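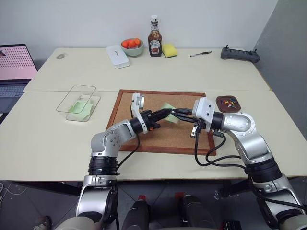
Figure 1. Two-arm handling of a cloth sheet over the cork board, Grallen demonstration.

Week 9 handout - Notes from the Grallen open day

These notes cover the two-arm station at the Grallen workshop in Brakville, which the class visited on October 12, 2021. Read them with the Week 8 notes on grippers. If you missed the visit you are still responsible for this material on the lab report.

The task
A small light-green cloth is held by both arms above a cork board. Each parallel-jaw gripper has the sheet at a corner. Push pins sit in a tray to the right of the board, and a second piece of the same colour is folded in the clear container on the left. The back table has ordinary household goods on it, including a bowl, a sponge, a pen and a glass ketchup bottle.

Why cloth is hard
A rigid part has one shape. Cloth has a new one every time it is picked up, so the position of the fingers tells you very little about where the free corners are. Tension also couples the two arms - if one moves 15 mm and the other holds still, the sheet either sags or pulls out of the fingers.

Figures given in the talk
Recorded runs on the station since August: 2,302
Runs set aside for testing: 500
Length of the longest run, in seconds: 61

The control software is called Erraji. Grallen's earlier package, Zanora, handled one arm at a time and will not be examined.

For the lab report
1. Sketch the forces on the sheet when it is held at two corners.
2. State which arm you would make the leader, and defend the choice.
3. Suggest one way to detect a slipped corner without a camera.

Two pages maximum, diagrams included. Hand in at the lab office.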